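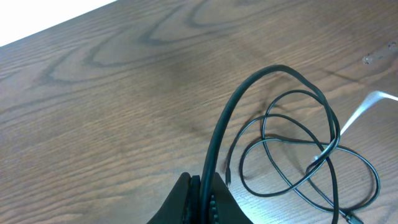 Wood grain on a table top, with black cables.

Why does wood have lines?

Look for a wooden table, a door or a cupboard near you. Go close to it. Do you see lines? Some are straight and thin. Others bend and make loops, like the waves that a boat leaves on a lake. We call this pattern the grain of the wood. On our table top the loops are near the upper middle, and the thin straight lines are across the rest.

Who has drawn them?

The tree did. A tree grows a new layer of wood every year, just under its bark. In spring the tree has a lot of water and light, so it grows fast and the wood is pale. Later in the summer it grows more slowly, and this wood is darker and harder. By October the trees in our country have almost stopped growing. They rest until spring. One pale part and one dark part together make one year.

If you cut across the trunk, you see these years as rings. You can count them to find out how old the tree was. In the village of Strebel there is a slice of an old oak on the wall of the school. Its first ring is from the year 1558! The children have put small paper flags on it, and everybody looks for the ring of the year 2000, but it is not there, for the oak fell in a storm before their parents were born.

But a table has no rings

That is right. For a table the trunk is mostly cut along its length, from the bottom to the top, and then we see the rings from another side.

You can try this with an onion. Ask an adult to help you with the knife. Cut one onion through the middle, from the root to the tip. Cut a second one across. It is the same vegetable with the same layers, but the two patterns are very different. With a trunk it is also so.

When the saw goes through near the middle of the trunk, the lines on the board are quite straight. When it goes further out, it cuts the layers at a slant, and then we get the arches and loops. Carpenters call these arches cathedral grain, after the pointed windows in big old churches.

Is it always real wood?

No. Some tables have only a thin sheet of real wood on top. Others have a printed picture of wood, with a clear hard layer over it. The printed ones can look very real. Valentin Zwahlen, a carpenter, taught us a trick for this: look at the edge. In a solid board, the lines at the end of the board fit together with the lines on the top. You can also search for the same loop twice. A printer can repeat a pattern, but a tree never makes exactly the same one again.

With a shiny table you cannot always tell from the top alone.

Make your own grain picture

You need a sheet of thin paper, a wax crayon and a piece of rough wood, for example an old board.

Put the paper on the wood and hold it with one hand. Rub the crayon over it, flat on its side and not too hard. The lines will come slowly on the paper. If nothing comes, the wood is too smooth. Take another piece.

Fabian Schnyder's class has made some 200 of these pictures and hung them in the corridor. The most beautiful was from a garden fence.

New words

Bark: the outside skin of a tree.
Grain: the pattern of lines in wood.
Trunk: the thick middle part of a tree, between the roots and the branches.
Layer: something flat that lies over or under another thing.

April 2021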